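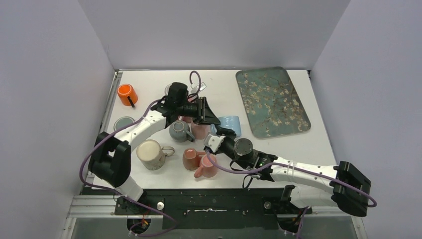 Posted in March by the Tuesday-to-nothing blogger at Himside Notes

I'd driven past the Himside campus for years on the way to my sister's and never once turned in, so when a flyer for the Tiongson workshop open day turned up under a magnet on our fridge (my daughter's doing, she's in year ten and has opinions about motors), I figured we'd go for an hour. We stayed until they started stacking the chairs.

Parking first, for anyone thinking of next year. The main lot fills up by mid-morning and the overflow is a paddock, more or less, so wear boots. There was a sausage sizzle by the gate and a very long queue for it. We skipped that and went straight to the robotics club upstairs, which my daughter had already decided was the whole reason for coming.

The club runs as part of a second-year elective called Dorkard. Don't ask me what it stands for, I asked two students and got two answers. Each team gets a pair of arms on a bench and a household job to work on, and the team we spent the most time with had chosen crockery. Their job is to get a mug onto a serving tray, upright, and leave it there. Sounds like nothing! Then you look at the mugs. They've got a real op-shop mix of them, different colours and sizes, including a huge speckled cream one that I would very happily have taken home, and a light blue one that was everyone's favourite to talk about.

The thing I hadn't understood before is how much of it comes down to handles. A person picks up a mug without thinking about which way the handle faces. The arms have to deal with it wherever it's ended up, and if the mug is lying on its side that's another job altogether, because you've got to get it standing before you can do anything else. One of the students told me they'd spent most of a semester on tipped-over mugs alone, and she said it in the voice of someone who has washed up a lot of them since.

The team works mostly by showing the arms what to do and then letting them have a go on their own. They keep all the attempts, the hopeless ones as well, and they were up to 300 when we visited. They do them in blocks of 10, shuffle the crockery and go again. My daughter asked if she could do the shuffling for the next block and they let her, which made her week. She was quite mean about it too – handles pointing every which way.

There's a small camera down near the gripper as well, so you get the arm's own view of the job, and I could have watched that for ages. It's a bit like looking over your own knuckles.

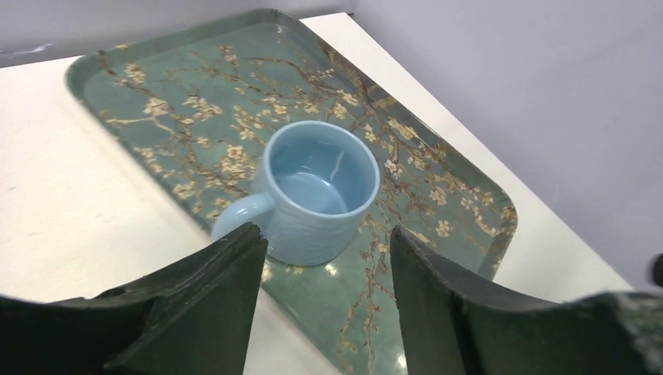 The light blue mug on the blossom tray, from the gripper's side of things.

I got talking about the tray, naturally, as I have a tea towel at home in much the same pattern. The students are fond of it and a bit cross with it. All those branches and flowers are lovely to look at, but they reckon a busy pattern and a glossy finish make things harder than a plain white table does, and there'd been a long debate over whether to swap it for something boring. The blossoms won. I was glad.

Down the corridor was Nukel, the line-following race, which was louder and had the bigger crowd. Little wheeled things on a taped track, kids lying on the floor to cheer them on. Good fun, though the room was stuffy and you couldn't really hear the explanation over the yelling. We lasted for a couple of heats. If you've got younger ones I'd start there and do the crockery bench afterwards, as it rewards a bit of patience.

A few grumbles. The signs upstairs were handwritten and pointed in contradictory directions, and the lift was out. I'd also have liked a chair or two near the benches for the grandparents, who were doing a lot of leaning. The coffee cart only took cards, which caught out the bloke in front of me, and it ran out of milk just after lunch.

My daughter has since asked whether you can do the elective without doing the maths one first. You can't, I checked. She's taken that better than I expected and has been rearranging our mug cupboard so all the handles face left.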